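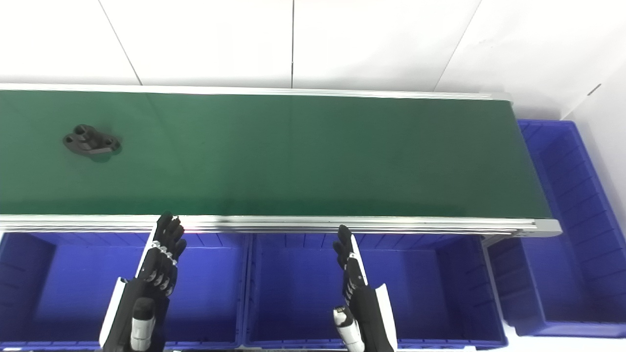

How are small metal parts usually moved from finishing to storage in a small workshop? Mostly by hand or on a short belt, with the parts dropped or placed into open bins that are then wheeled or carried to the shelves.

3.2 Transfer and storage of parts

The two sites, Wullville and Stodton, handle the same kinds of brackets and flanges but differ in layout. At Stodton the finishing bench and the store share one room. At Wullville they are separated by a corridor, and filled bins wait there until the afternoon round. Parts spend longer in bins at Wullville, and most of the surface marks recorded in August came from that stage.

Figure 3. Bracket-like metal part with two round holes on a green conveyor belt. A large blue plastic bin stands beyond the right end of the belt.

We followed 2706 parts over the study period. Of these, 139 had scratches or dents that were not present at the finishing bench. Damage was more common in parts with a raised block or an uneven outline, which do not lie flat against each other when stacked. Flat plates were seldom affected.

Bins were filled to a limit of 96 parts. Kiros Alemayehu, who ran the store at Wullville, had set this limit before the study for reasons of weight, and we kept it. Obsa Ejigu checked the bins each Friday and recorded any part with a visible mark on the Araya inspection sheet. Parts with marks on a mating face were set aside, and the others went back into stock.

Spacing on the belt was left to the operator. A later trial at Olirari, using 500 parts of a single type, is described in Section 4.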